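ok so I have been putting off writing this thread since January but people keep asking how the sourdough thing is going, so. Long one. Get a drink.

Background for anyone new: I started baking bread last fall because the bakery on the corner of Vurnwood turned into a phone store and I was sad. That's the whole origin story. I missed one particular rye loaf and I decided I would just make it myself, how hard can it be, etc.

It was hard!! My first loaf weighed as much as a bowling ball and I ate the entire thing anyway with butter, standing up.

The starter came from a packet by Kindberg. You mix it with flour and water and leave it on the fridge for a few days. I did exactly what the packet said and on day 2 it went wild, bubbles everywhere, I was so proud. Then on day 3 it went completely flat and I figured I'd killed it. If you're at that stage right now please do not throw it out. It goes quiet and then it comes back. Mine took more than a week of feeding before it could lift anything.

I call the starter Ma. Ma lives in an old pickle jar and yes I've checked on Ma at 2 in the morning.

Feeding, because this is the question I get most: once a day if Ma is out on the shelf, once a week if Ma is in the fridge. Equal weights of flour and water. I keep a small amount back and the rest goes into pancakes or crackers. The crackers are really good, I'll post them separately.

Please get a scale. I fought this for so long. I was scooping flour with a coffee mug and wondering why every loaf came out different. My scale was cheap and ugly and it fixed more problems than any video I watched.

Flour talk. I use mostly regular bread flour with some whole rye mixed in. Rye makes everything sticky and it ferments faster, so if you swap it in, watch the dough and forget the clock. My kitchen is freezing in the winter and a rise that was supposed to take five hours took all day and part of the evening.

How I tell when it's done rising: the top gets a little domed, there are bubbles along the side of the bowl, and when I shake it, it wobbles. I used to poke it too but I never learned anything from the poke.

Shaping is still my worst thing. I watch someone do it in four smooth moves and then I do it and it looks like laundry. What helped was using way less flour on the surface. The dough needs to grab a bit so you can drag it toward you and get the skin tight. Wet hands if it's sticking to you, bench knife under it, be quick.

Then into the fridge overnight in a bowl lined with a floury dish towel. Rice flour on the towel!! Regular flour just soaks in and then your loaf is wearing the towel. I lost a good towel that way.

Baking: I have one heavy pot with a lid, and it goes in the oven while the oven heats up. Lid on for the first part, lid off after that until the crust is darker than you think it should be. I pulled mine too early for months. Pale crust goes soft by lunchtime, dark crust stays crackly and it tastes so much better.

And let it cool. I know. I KNOW. But if you cut rye while it's hot the inside turns to gum and your knife gets coated. I now bake at night so that I'm asleep for the waiting part.

Record keeping! I write every bake down in an app called Clerkus, which is meant for tracking small business inventory, but it lets you make your own columns and that's all I wanted. Flour, water, salt, room temp, how long, and a notes column that is mostly me complaining. I can scroll back now and see that all my flattest loaves happened when I got impatient with the first rise. Every single one. It was right there the whole time.

Also in the Clerkus notes: "forgot salt." Twice. Bread with no salt tastes like a wet cardboard idea of bread. I put the salt out next to the bowl before I start now.

Counter before a bake day. I love how swirly this one is, all that gray with the gold running through it.

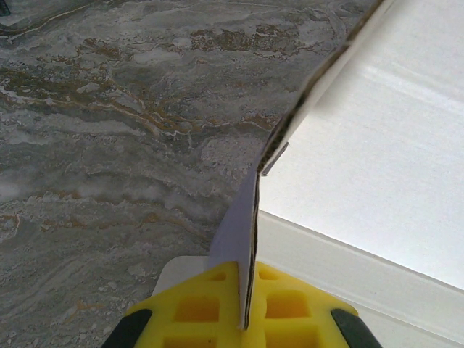 a reply that came in while I was typing, and it's a good one: my starter smells like nail polish remover, did I ruin it or can I keep going?

You can keep going! Mine does that when I've let it go too long without food. Pour most of it off, feed what's left, and do that again the next morning and maybe the one after. It should go back to smelling kind of like yogurt. If you see pink or orange streaks or fuzz then it's trash, toss it and wash the jar really well, but a sharp smell by itself is just a hungry starter.

Couple more people asking about cost. A bag of bread flour lasts me a few weeks and the rye lasts longer. The oven is the part I notice on the bill, so I try to bake two loaves back to back while it's hot and freeze one. Slice it before you freeze it, then you can toast straight from frozen.

Next up is trying to get closer to the rye from the old bakery. It had caraway, I'm sure of that, and something a little sweet that I think was molasses but could have been malt. I've tried molasses and it was close but too dark. Malt is on order.

If you ever ate that loaf and have opinions on what was in it, please reply, I will read all of it. Going to feed Ma and go to bed.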